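Mevness Bench Rule Pack for Robot Teardown Cells

I wrote the first version of this pack for my own bench at Sirimano, mostly so I'd stop repeating myself to every new person on the late shift. It grew! The pack you can order now is a laminated rule card, a wall sheet and a booklet (180 pages, sorry, the checklists take up a lot of room), and it covers arm-assisted work on desktop PCs from the first power check to the last screw in the tray.

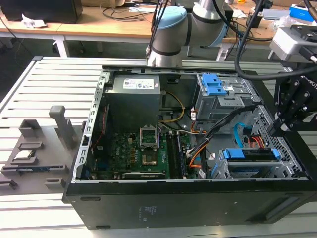
Tower on its side, panel off, arm over the rear edge.

The rules people ask me about most are the ones for cables. Set your approach path before the gripper goes below the top of the case, and keep the closing force low until you've confirmed what's between the fingers. SATA leads snag on everything — I've pulled a few connectors myself and I'm not proud of it. The booklet has a full page on routing, plus a blank one for your own notes. 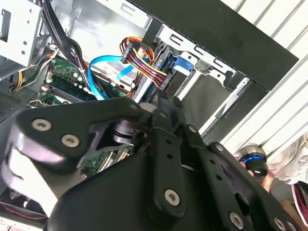 Then there's the hands rule, and I'm strict on this one. If a person needs to reach into the case, the arm gets stopped and stays stopped until that person has stepped back and called clear out loud. Print your stop procedure on the wall sheet (there's a box for it) and test the stop button at the start of every shift, Saturday included.

Sockets get their own card. An open socket should never be under a moving tool unless the job calls for it, and if it does, drop to your slowest speed.

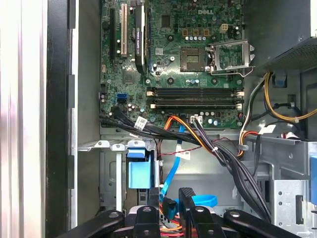

Processor socket open, bracket flipped back, gripper fingers at the near side.

The pack doesn't replace your own risk assessment, so please do one for your arm, your gripper and your room.

Item number: 1326
Contains: 5 rule cards, wall sheet, booklet
Languages: English, Vietnamese (translated by Đặng)
Ships from: Movudberg
Next print run: October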